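Kariertes Flanellhemd nach dem Waschen kürzer und hart, was mache ich falsch?

Textilpflege & Wäsche
Gefragt von Rochelle Whitfield am 6. Nov. 2023

Hallo zusammen! Ich habe im Juli auf dem Flohmarkt meine Liebe zu karierten Hemden entdeckt und trage seitdem fast nichts anderes mehr. Mein liebstes ist blau-weiß-schwarz, Marke Trenis, laut Etikett 100 % Baumwolle. Beim Kauf war es butterweich, und die Ärmel gingen mir bis über das Handgelenk. Jetzt enden sie ein gutes Stück davor und der Stoff fühlt sich an wie Pappe. Dabei wasche ich nur bei 30 Grad! Danach kommt es in den Trockner, Programm "schranktrocken", und meistens lasse ich es noch eine Weile in der Trommel liegen, bis ich Zeit habe.
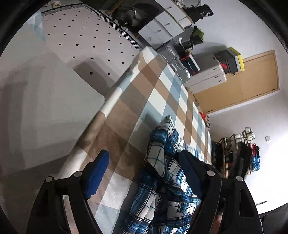 Meine Schwester sagt, ich soll mehr Weichspüler nehmen, aber davon nehme ich schon reichlich. Kann man die Ärmel irgendwie wieder lang bekommen? Und wie wascht ihr eure Hemden, damit sie schön bleiben? Ich habe nämlich schon zwei weitere im Auge und möchte die nicht auch noch ruinieren.

2 Antworten

Xiomara Strickland
Hilfreichste Antwort

Oh, willkommen im Club der Karoverrückten! Ich nähe seit Jahren Hemden und kann dich beruhigen, da geht noch was.

Der Übeltäter ist ziemlich sicher der Trockner. Baumwollgarn wird beim Weben unter Spannung gehalten, und Wasser, Wärme und Bewegung zusammen lassen es wieder zusammenschnurren (Relaxationsschrumpf, ein herrliches Wort). Die 30 Grad in der Maschine sind völlig in Ordnung.

So würde ich das Hemd retten: Lauwarmes Wasser ins Waschbecken, einen Schuss Haarspülung hinein und gut verrühren, Hemd eine halbe Stunde einweichen. Danach ausspülen und in ein Handtuch rollen, bitte nicht wringen! Dann flach hinlegen und die Ärmel Stück für Stück in die Länge ziehen, immer von der Schulter zur Manschette und beide Seiten abwechselnd. An der Knopfleiste ganz vorsichtig sein, die verzieht sich sonst und wellt sich für immer. Auf einem Handtuch liegend trocknen lassen und zwischendurch noch einmal nachziehen. Die volle Länge holst du vielleicht nicht zurück, aber bei meinem alten Fitzsimmons habe ich so zwei Zentimeter gewonnen, und ich habe mich gefreut wie ein Kind!

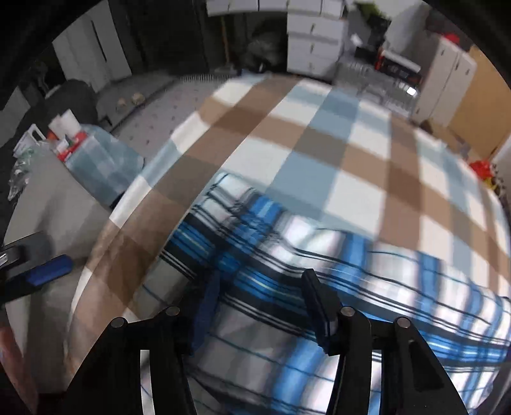

Blau, Weiß und Schwarz: kariertes Hemd auf karierter Decke.

Zur Härte: Lass den Weichspüler mal komplett weg. Der legt sich auf die Fasern, und mit zu viel Waschmittel dazu wird Flanell stumpf und bretthart. Ein zusätzlicher Spülgang wirkt Wunder. Und wenn die Maschine fertig ist, das Hemd gleich herausnehmen, kräftig ausschlagen, Kragen und Leiste glattstreichen und auf einen breiten Bügel hängen, obersten Knopf zu. Ich bügle Flanell fast nie, und wenn, dann von links und noch leicht feucht.

Noch was für deine beiden neuen: vor dem ersten Tragen auf links waschen und die Ärmellänge ruhig eine Spur großzügiger kaufen. Ein bisschen läuft fast jedes ein. Viel Spaß damit, Karos kann man nie genug haben!

Protden84

Trockner weglassen, fertig. Meine hängen alle auf der Leine und sind top. Weich finde ich sie allerdings auch nicht, aber das gibt sich beim Tragen.

Kommentar von Rochelle Whitfield
Danke euch beiden! Haarspülung steht schon am Waschbecken bereit, ich bin so gespannt. Muss die silikonfrei sein oder ist das egal?

Kommentar von Xiomara Strickland
Ich nehme eine ohne Silikon, die spült sich leichter aus. Berichte unbedingt!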